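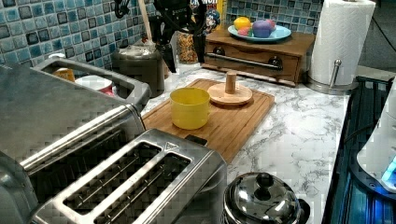 Posted by Livness on November 10, 2025 | Print | E-mail

So the arm stopped dead on Thursday night, halfway to the yellow cup, and I stood there holding a tea towel and feeling a bit sick. It had been running nicely for ages. The log says 1,516 picks since February, and I'd got to the stage where I didn't really watch it any more (mistake number one, I know, I know).

What went wrong was the cable. When the arm reaches low over the chopping board and then swings back towards the kettle, the loop at the top gets pulled tight, and over the months it had worked the plug loose in its socket. The controller lost touch with the wrist joint for a moment and did what it's meant to do, which was lock everything. Good! Except that then it came back to life by itself, decided it was somewhere it wasn't, and brought the gripper down a good bit lower than it should have. It knocked the cup clean over and gave the board a proper thump.

No harm done, but I'd had my hand on that board not long before, moving the round lid with the wooden knob. That's the bit that kept me awake.

I'd always assumed a lost joint meant the arm stayed off until I told it otherwise. There's a setting for this in the Enance controller, and mine was on auto-recover. I must have switched it on back when I was getting daft little dropouts every evening and was fed up with walking over to the reset button. I have no memory of doing it at all. The log had 98 dropouts in it, by the way, nearly all in the last fortnight, and I hadn't read a single one.

Changes so far:

Auto-recover is off. If it faults, it stays faulted until I press the button.

The plug has a proper locking collar now, from Lutetti, and I've left more slack in the loop – enough that it can reach the far end of the worktop without pulling.

The stop button has moved to where I can hit it from the sink. It used to be behind the arm, so I'd have had to lean past the thing to stop it.

I've slowed it right down too, and it's painful to watch. Picking up one cup takes so long that I could make a round of toast in the meantime. I'll leave it like that until it's done another 324 without a dropout, then nudge the speed up and see.

Still to sort: it can't tell when I'm reaching in. I've been looking at a light curtain for the front edge, but the pots and toasters live right there and I'm not sure where it would go. If you've fitted one in a small kitchen, do leave me a comment.

Print this post | E-mail this post

Recent posts
Norðdahl gripper fingers, six months on
Teaching the arm to leave the fruit alone
Why I gave up on suction cups
Quieter motors, happier neighbours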